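## 4.2 Gripper comparison on flat objects

Flat stock is where the two grippers came apart most clearly in our trials. Boxes and cups told us very little, both did fine. Cards did not. We ran the Hamann parallel gripper and the Plolum soft-tip gripper through the same card set, same controller (Zivley, default gains), same approach height, and logged every attempt as lift, slip or miss. A lift means the card cleared the floor and stayed held for 3 seconds. Anything shorter was a slip.

Each gripper got 50 attempts per card, cards drawn from a set of 16. Start positions were drawn at random inside the area both arms can reach. Only one arm grasps in a given attempt, the other holds at a fixed pose away from the card. Layout of the cell is in Figure 3.

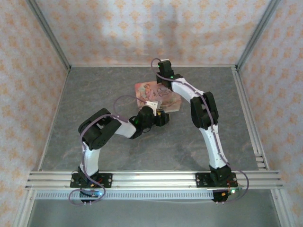 **Figure 3.** Two-arm cell used for the card trials. Both arms share one rail. The left arm is reaching toward a picture card on the floor, the right arm is folded back.

Why not just use suction for cards? Suction would likely win on this one object type, but the cell also has to handle cloth and open cups, and a tool change in the middle of a run costs more time than a few slips do.

Main failure for the parallel gripper was approach angle. If the wrist came in too flat the lower finger rode over the card edge and pushed the card away. Steeper was better, up to the point where the forearm ran out of reach. The soft tips were less fussy about angle but they drag - the card rotates under the finger before it lifts, and the release pose is then off. We did not correct for that here. Dela Peña's edge-first routine, tried late in July on a handfull of cards, seems to reduce the drag but we dont have enough runs to report it.

Controller side: raising the wrist gain helped both grippers a little and made the elbow noisy. Left at default for all numbers in this section. Cable slack also matters more than expected, a tight loop at the wrist pulls the tool off line near full extension. Slack was checked before each block of trials.

Wear not tested. The Flirthorpe protocol asks for some 1,000 cycles per fingertip before any wear claim and we are well short of that. Tips were swapped between cards.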